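What I learned about state machines from a pile of red laundry

When I joined the planning team at Branedlow in June, I figured my first few months would be all grippers and trajectories. Mostly it's been arguments about what the word "holding" means. I've filled 34 pages of a notebook with them, and a good part of this month's item comes straight out of there, so please forgive the rambling. 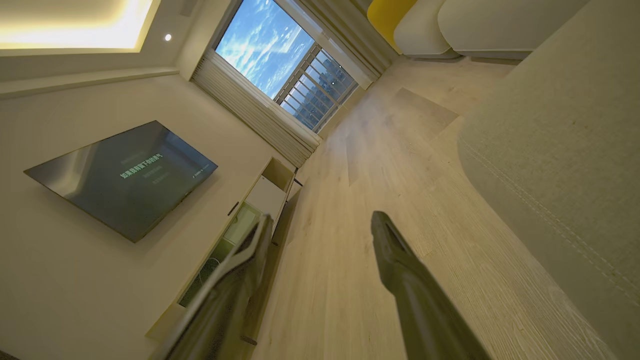 Pirjo Valtonen
Planning and Tools, Branedlow

For anyone new to this newsletter, the short version is that we're trying to get a two-armed robot to tidy clothes in a regular living room. A real one, with a sofa and a TV and curtains and daylight that changes on you. The piece I look after is called Gough, and it's the layer that decides what each arm should be doing and when it should stop doing it. Underneath Gough sits Davel, our motion planner, and that one belongs to Elias Hamdan. Davel takes "put the left gripper there, without hitting the sofa" and works out how. Gough takes "get the shirt in the basket" and tries to break it into things Davel can understand.

The first version of Gough was one big state machine, and I was really proud of it! Approach, grasp, lift, carry, release. Five tidy boxes with arrows between them. You could print it out and hang it on the wall (I did). It ran beautifully in simulation, where our cloth is stiffer than any cloth I've ever met, and then we took it over to a room with furniture in it and I spent an entire afternoon reading logs on the floor.

The trouble was the arrow between grasp and lift. I had it set to fire as soon as the gripper reported closed. But fingers can be closed on a sleeve, or closed on a thread, or closed on nothing whatsoever, and with thin fabric the finger position comes out so nearly the same that you can't tell those apart. So Gough would announce that it was holding a shirt, lift an arm full of air up to the right height, carry the air across the floor and let go of it with great care. Then it marked the task complete.

Elias thought we should just add a check after the lift: look with the wrist camera, see if there's fabric, go on. We tried that first. It helped, but it gave us a new problem, and this one took me much longer to find. The wrist camera on the lifting arm is so close to its own fingers that a bunched-up garment can fill most of what it sees, and you lose any sense of how much is hanging down below. The other arm, the one doing nothing, often has a far nicer view. 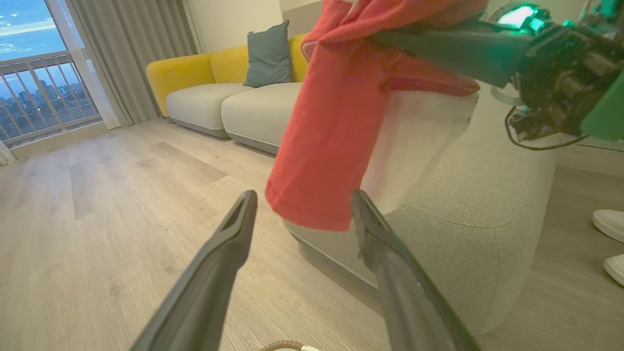

One arm holds the cloth, the other arm's wrist camera looks on.

So that became the big change. In the new Gough each arm has its own small state machine, and an arm that isn't carrying anything can be asked to be the observer. I know that sounds obvious written down. It meant taking apart most of what I'd built, though, because the old design assumed that an arm without a job was parked, and "parked" was baked into everything — the timeouts, the collision margins, even the colors in our log viewer.

We ended up with 4 states for the observer: idle, moving to look, looking, and yielding. Yielding is the one I'm fondest of. It means the other arm has asked for the space and the observer has to get out of the way before it does anything else. Without it, we had both arms politely waiting for each other until the timeout ran out, like two people at a doorway. Elias added a way for Davel to tell Gough "I can't get there while your friend is in that spot," and Gough turns that into a yield request. It's a tiny message and it got rid of a whole family of stalls.

The other thing that changed is that "holding" isn't a yes or no anymore. It's a number with a time stamp on it, and the number sinks if no camera has confirmed it lately. When it drops too low, Gough asks for another look before it'll allow a release. I stole the idea from an old paperback on process control that a previous tenant left in our office, printed in 1983, with a chapter on stale readings that could've been written for us. (If you'd like to borrow it, get in line behind Elias.) 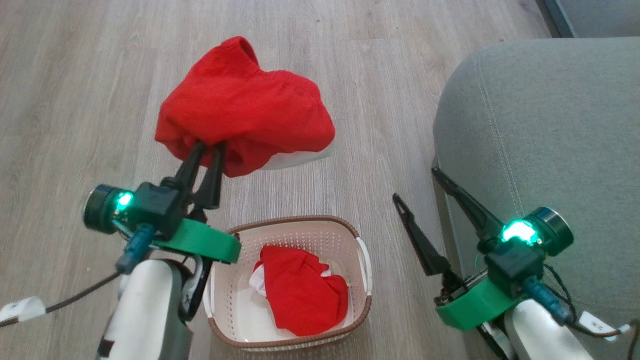

Which brings me to baskets, and to the bug I'm still stuck on. Gough keeps a list of the garments it believes are out there, and each one gets an ID the first time a camera picks it up. Give it two garments of the same color and it happily merges them into one, mostly when one is in the basket and the other is being moved close by. Then the task ends early, since as far as the list goes that shirt has already been put away. I've tried tracking by position, and that's better, but cloth changes shape so much between one look and the next that the center of it jumps all over. What I'm trying now is simpler: a garment in a gripper keeps its ID no matter what the cameras say, and nothing in the basket is allowed to borrow it. Early days. It takes about 3 seconds longer per item and I'd like that time back.

On the tooling side, there's good news for everyone who's complained to me about logs. Trusus, our replay viewer, can now show both wrist cameras and the head camera side by side with the state of each arm written underneath, all on the same clock. You can drag back to the moment an arm changed its mind and read which message did it. I found the doorway problem in one evening with that, after a week of scrolling through text. To get it, pull the latest build and turn on "paired view" in the settings. It's slow to load on long runs, so trim your recording first.

Next up for me is the release step, which still drops things from too high, and a proper talk with Elias about who owns the retry count. At the moment we both do, so a failed grasp can be tried far more often than either of us meant. If you've got strong feelings about retries, or a recording where Gough did something baffling, send it over. I'm usually at my desk until six, and I'd love to see it.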